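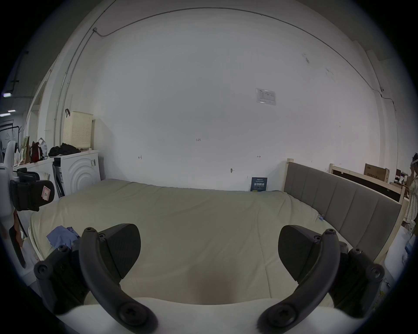 Makside to open Skaltmont fulfilment centre ahead of December peak

2026-05-24

Online homewares retailer Makside will open a second fulfilment centre in Skaltmont this December, moving most of its eastern orders out of its existing warehouse in Sevham.

The new site will handle orders placed through the company's own store and through the Shen marketplace, where Makside has sold since its first year of trading. It will create 96 permanent jobs, with hiring to start over the winter. Casual roles for the holiday period will be advertised separately.

Makside currently ships its full range from Sevham. Customers in and near Skaltmont wait up to five days for standard delivery. Once the new centre is running, the company expects to cut that to 2 days for items held in stock. Delivery charges will stay the same.

"Sevham was the right size when we moved in, but we've been renting overflow space for the past three peak seasons," said Yufang Xie, chief executive of Makside. "Having stock in Skaltmont means shorter trips and fewer split orders."

The centre will open with roughly 300 product lines, mainly bedding, towels and kitchen basics. Bulky goods will continue to ship from Sevham until a loading dock extension is finished next year.

Returns will also change. Customers will be able to drop parcels at either site or at any of the 367 parcel counters already used by the company. Refunds will be processed when the parcel is scanned at the counter – at present they are held until goods reach the warehouse.

"Returns are the thing shoppers write to us about most," said Haiyan Qin, head of customer operations. "We've tested the new process on Shen orders and we're happy to extend it to everyone."

No positions at Sevham will be affected. Staff there have been offered first pick of supervisor roles at the new centre.

Media enquiries: Makside press office, Sevham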